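Sorting packaging at home, part two

The first part of these notes covered glass and cans, which are easy. Soft packaging is harder. It weighs almost nothing, it takes up more space than anything else in the bin, and the material is often not marked. I have changed my method three times since I wrote that first part, and what follows is the version I have kept.

The reason for the change was the new collection schedule in Plamcombe. Until May the truck came every week. It now comes every second week, and the bin is the same size. Ours was full by the ninth day. I weighed the contents on the kitchen scale (a Drornico, reads to the gram, bad at anything under five) and the total was low. The problem was volume, so sorting by weight or by value made no sense.

What I do now is empty everything onto one flat surface with a cloth over it and look at all of it at the same time. Sorting straight from the bag into the bins is faster for the first few minutes and slower overall. Small pieces hide inside large ones, and they only come to light when the large one is opened out. I use a cloth with a print on it. Clear film is hard to find on a plain white surface, and a pattern shows through it with a slight distortion at the folds, which the eye picks up quickly.
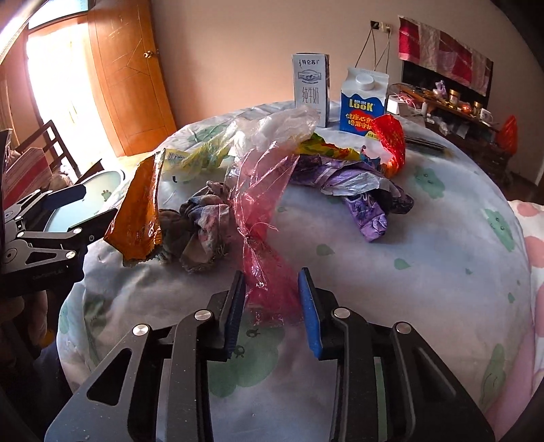
Bags and wrappers over the printed cloth, cartons standing at the back.

Order of work:

Cartons first. They are the only rigid items, and they knock over everything in front of them if left in the middle. Stand them at the back until the soft items are finished, then open the flaps at both ends and press flat. A carton with a cap goes in with the cap on. Our collector wants them that way. Check yours, as the one in Funbridge (where my sister lives) wants the caps in a separate bag.

Clear bags next. A puffed bag is mostly air, so untie it and roll it from the closed end toward the open one. Folding traps air and the bag opens again in the bin.

Knotted bags take the longest. A thin bag with a tight knot in the middle can usually be undone by pushing the twisted part back into the knot. Pulling the tails only makes it tighter. If the knot has not moved after two tries I cut just beside it and drop the bag in with the film. The knot itself is too small for the sorting line and goes in the trash.

Colored wrappers with a silvery inner side are the main source of error. The test I use is to crush the wrapper in one hand and let go. Foil stays crushed. Metalized plastic springs partly open. Both look the same on the inside. In Plamcombe the first goes with the metals and the second goes in the trash, so the test is worth the two seconds it takes.

Printed wrappers without a silvery side go with the film if they stretch, and in the trash if they crackle and tear in a straight line. I have no better rule than this. Lesego Steyn, who runs the repair table at the library, wrote to me after part one to say that the stretch test fails on some frozen food bags. I tried it on the ones we had and she is right. I now treat those as a separate case and read the print on the back.

Labels and barcodes stay on. I spent most of last winter peeling them off and asked at the depot on 11th March whether it made any difference. It does not.

Now the rags. I used to keep them out of the sorting session completely, on the theory that textiles are a different stream. In practice they turn up in the same pile every time, usually wrapped around something, so it is simpler to give them a place of their own.

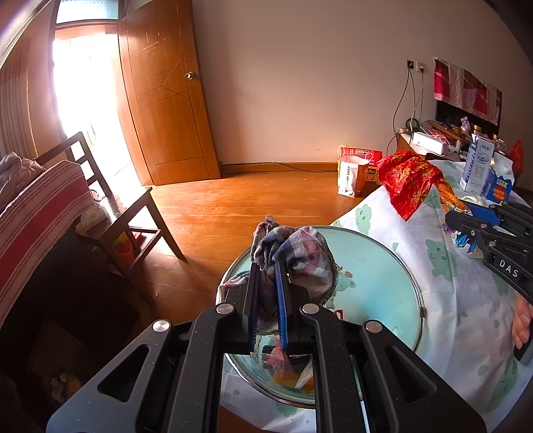
Textiles are graded in my system by edge and by thickness, in that order, and color is ignored. A cloth with a sound edge can go back into the kitchen. A cloth with a frayed edge is a rag, whatever the middle looks like, because the threads end up in the drain. I hold each one up by a single point before deciding, and a round tray with a low rim is a good place to keep the undecided ones. The plaid cloth coming up off the tray here, gray and navy with pink and white, is the type that causes trouble: crumpled like that, there is no telling what state the edges are in, and it has to be opened out completely. The folded pink fabric under it can stay folded until its turn. Small objects also collect at the bottom of a tray, and I check there last.

Shiny fabrics with a printed metallic pattern do not go in the rag bag. They do not absorb anything. I keep larger pieces for wrapping and the rest go to the textile container behind the station. Decorative paper bags are flattened and kept if the handles are sound.

Storage. After trying open crates I bought a stack of Belkadi drawers, the narrow ones. Each holds 18 liters, which turned out to be the right size for two weeks of film if the bags are rolled. The drawers slide badly when full. A strip of candle wax along the runner fixed this for a month or so and then had to be done again.

Time required is now under half an hour per session, down from well over an hour. Most of the gain came from laying everything out first. The rolling helped a little. The drawers made no difference to the time, but the hallway is easier to walk through.

Open questions:

Ilham Hamdy asked in the comments whether tea packets with a paper outer layer count as paper. I tore one and there was a thin film inside, so I have been putting them in the trash, but I only tested one brand.

I still have no good method for the clear windows in bread bags. Cutting them out takes longer than everything else in the bag put together.

Part three will cover batteries and bulbs, once the depot has posted its new opening hours.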